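Can a Machine Do It Yet? Household Chores, Honestly Graded, With Tips for the Meantime

Posted 18/12/2025 in Kitchen & Home

Every December the same question lands in the Fletstead tip box, usually from someone with a sink full of roasting pans: is there a robot for this? The grades below go chore by chore. A pass means you can hand the job over and leave the house. A maybe means you can hand it over and stand there watching, which some of you already do with your teenagers. A fail means put your sleeves up and read the tip.

Vacuuming: pass, with supervision of the floor

The little round ones have been good enough for years now. The part the ads skip is that you have to clean the room before the thing will clean the room. Socks, phone chargers, the fringe on the good rug, a single shoelace. Mine spent most of a morning married to a bath mat.

Before you press start, walk the room once with a laundry basket and throw everything from the floor into it. Don't sort. Sorting is how a quick job eats an afternoon. Tuck rug fringe under and hold it with a strip of double-sided rug tape. Lift cords onto the nearest chair. Cut the hair out of the brush roller every couple of weeks with a seam ripper, sliding it along the groove, and the machine will sound ten years younger.

Stairs are still yours. A stiff rubber glove, slightly damp, dragged toward you along each tread will roll pet hair into a rope you can pick up.

Mopping: maybe

The mopping robots spread a thin film of water with great confidence. For dust, fine. For the jam spot in front of the fridge, they make it a wider and more democratic jam spot. Do the sticky places by hand first: lay a hot wet rag on the spot, go and do something else, come back and wipe. If your floor dries cloudy, you're using too much cleaner. Halve it, then halve it again.

Washing dishes: pass, and it's old

People forget that the dishwasher is a robot. It has no arms and it has never been on a magazine cover, but you load it, you walk away, and the job gets done. It only falls down at the two ends, getting dishes in and getting dishes out, and that happens to be the part everybody complains about.

Run the kitchen tap until it's hot before you start the machine, so the first fill isn't cold. Scrape, don't rinse. Point the dirty faces toward the middle. Unload the bottom rack first or the puddles in the upturned mugs will rain on your clean plates. And pull the filter out once in a while. If you didn't know there was a filter, go and do it now, and open a window.

Clearing and setting the table: fail, but getting interesting

I have a soft spot for this one. A reader in Zunatbridge wrote to ask why a machine that can weld a car door can't bring in the breakfast plates, and it's a fair question. The car door is in the same place every time. Breakfast plates are wherever the argument ended. They come in different sizes, they have crusts on them, one has a spoon stuck to it, and every one of them can break. A hand has to decide how hard to squeeze, and a bare thin rim on a hard countertop gives it very little to squeeze.
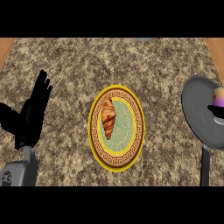
Try it yourself with oven mitts on. Set a dinner plate flat on the counter and pick it up without sliding it to the edge first. You'll get it eventually, and you have had a lifetime of practice and a personal interest in the plate. Now do it with something flaky sitting on top that has to arrive in one piece. A croissant weighs next to nothing and sheds if you look at it sternly, and the difference between holding it and crushing it is a very small one.

Most of the work on this is done in computer simulation first, where the crockery is free and the floor never needs sweeping. Sensible. I'd have liked to learn to carry four plates that way. A simulated kitchen also doesn't have a dog in it, and I suspect the dog is where the real trouble will start.

While we wait, some tips for the pair of hands you've got:

Clear in layers. Glasses first, then flatware into a tall pitcher, then plates. Going around the table three times sounds slower and it isn't, and you'll break fewer stems.

Scrape onto the top plate only and stack the rest clean-bottomed underneath. Greasy undersides are what make a stack slide.

Keep a damp dishcloth under anything you carry on a tray. It stops the skating.

Pastries that have to move from plate to plate go on a thin, wide spatula, pushed in from the side. Fingers pinch. If they've gone soft, put them in a 300-degree oven for a few minutes, straight on the rack, and let them sit a little before you touch them.

Folding laundry: fail

There have been machines that fold shirts. You fed each shirt in by hand, flat, one at a time, buttons done up, which is to say you did all of it except the last bit. Two-armed robots have folded towels in demonstration videos, and I'd urge you to check the corner of the screen for the little note about playback speed.

Fold straight from the dryer, standing up, on a surface at hip height. Towels in thirds lengthwise, then in half and half again, with the folded edge facing out of the closet. For a fitted sheet, put your hands in two corners, flip one over the other, run along to the next corner and tuck it in, then do the last. Lay the mess down and fold the sides in to make a rectangle. If that fails, ball it up and put it in its own pillowcase. The closet door closes either way.

Scrubbing the bathroom: fail

No contest here. The space is cramped, everything is shiny, and half of it is behind the toilet. Spray the shower walls while they're still warm and steamy from use and let the cleaner sit for 15 minutes before you pick up a sponge. An old toothbrush for grout, a squeegee hung where you'll trip over it, and a sandwich bag of white vinegar rubber-banded around a crusty showerhead overnight. Skip the vinegar if the finish is brass or nickel.

Windows: maybe

The ones that cling to the glass do work, on large panes, for as long as the safety cord is tied to something. For a house with small divided panes you'd spend longer moving the robot than wiping. Use a bucket of warm water with a few drops of dish soap, a squeegee, and a dry rag in your back pocket. Pick a cloudy day so it doesn't dry in streaks.

Mowing: pass, if your yard is dull

A flat rectangle with no toys on it is a solved problem. My own yard has a slope, a stump and a hose, and it isn't.

In the workshop

The folks who run Antwi, the little cabinet shop out past the feed store, let me spend a morning getting in the way. They have a computer-controlled router that cuts a sheet of plywood into cabinet parts in less time than I take to find my tape measure, and it will do 100 identical shelf sides without sighing. Then a person picks up the parts, brushes off the dust, sands the edges, spots the one with the void in it, and sweeps the floor. I asked when the machine would start sweeping and they were polite about it.

What I took home:

Label parts on painter's tape the moment they're cut. Pencil on raw wood gets sanded off, and you'll always sand off the label that mattered.

Hang the broom by the exit. A broom in the back corner needs a decision.

Put a strong magnet in a plastic bag and drag it through the bench dust for lost screws. Turn the bag inside out and they drop right off.

Sort hardware at the end of the day into one shallow tray, and empty the tray into the bins when it's full. Putting one screw away at a time is a hobby.

Cooking: depends what you call cooking

The rice cooker is a pass. The bread machine is a pass, if you don't mind a loaf with a hole in the bottom. The stirring pots are fine for risotto and pointless for anything you'd want to brown. Chopping is the sticking point, along with washing the lettuce, finding the lid, and noticing that the milk has turned. A cook does a hundred things between recipe steps that never make it onto the card, and you can't program what isn't on the card.

If you want the feeling of having help, chop for three meals at once. Onions, carrots and celery keep several days in a covered box with a paper towel in it. Put a bowl on the counter for peelings so you aren't walking to the trash. Read the recipe to the end before you light anything.

Should you wait?

A few readers have told me they're holding off on a new dishwasher until the robots come. Please don't. I've been promised a mechanical maid since I was small enough to be put on dusting duty, and I still have the duster. Nearly 90 percent of my kitchen time goes to moving objects from one surface to another, by my own unscientific reckoning, and that is the exact thing the machines are worst at. When one of them can clear my table after a holiday dinner, gravy boat included, I'll write the column and hand over the apron.

Next time: the Drivisley method for getting candle wax out of a tablecloth, plus what to do when the iron was too hot. Send your own tips, and tell me what your vacuum ate.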